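Ultstead repair room to open two evenings a week

The repair and sorting room at Ultstead will open for a second evening each week from January, after 319 people used it last year. Doors open at 6pm and tea is free.

Marlies Ruchti, who runs the room, said most visitors come with worn clothes, old cloths for the rag bin or extension leads they no longer trust. Much of the work is done sitting on the floor, where there is more space to spread things out. 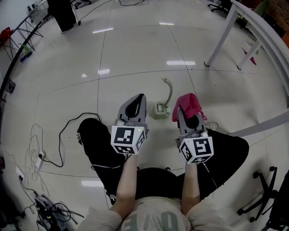 The extra evening will cost up to 700 pounds over the year, and 600 of that has already been raised. The rest should come from a sale of mended items in the entrance hall.

Visitors are asked to bring no more than one bag each — larger loads can be left by arrangement. Leads and power strips should be handed in separately from textiles. There are 20 places per evening and no booking is needed.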